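Gromalside manipulation software: progress report to the Domgate program office
Prepared by Nelly Yupanqui, 29th January

Work since October has gone into the grasp-state estimator and the segmentation tool. Both are being tuned on the chopstick task, where the target is thin and its neighbors in the holder look much like it.

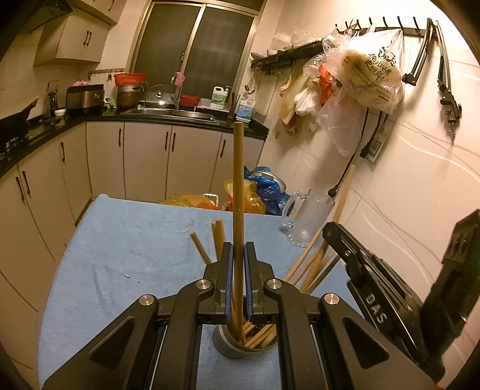

Chopstick held between the gripper jaws, lower end still in the cup.

The estimator now reports jaw opening and stick tilt as separate channels. In the old build a tilted stick read as a wider one, and the planner then asked for a looser grip. On the 400-clip test set, false "released" labels fell from 41 to 6. The remaining cases all involve sticks that cross close to the jaws.

Segmentation (Escobar module) cuts each recording into approach, close, lift and place. The cut between close and lift is still late when the stick drags on the rim. 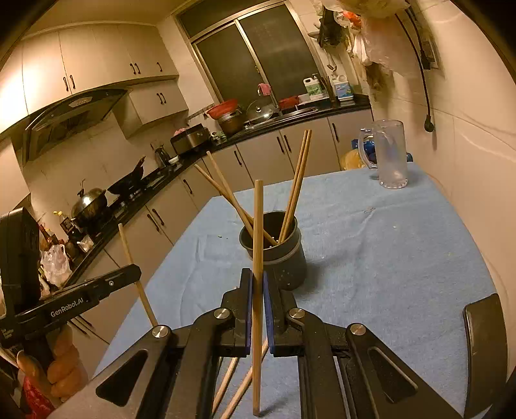 Loose sticks on the cloth are a separate problem. The perception model tends to join two crossing sticks into one mask, and the Gavitz planner rejects the result as too long. A split step based on edge direction is in review. It adds 2 ms per pass, within the budget agreed for this phase.

Open items: wrinkles in the table cover are sometimes detected as sticks; the time sync check still has to be run by hand. No change to the budget is requested. The next build will go to Domgate once the split step is merged.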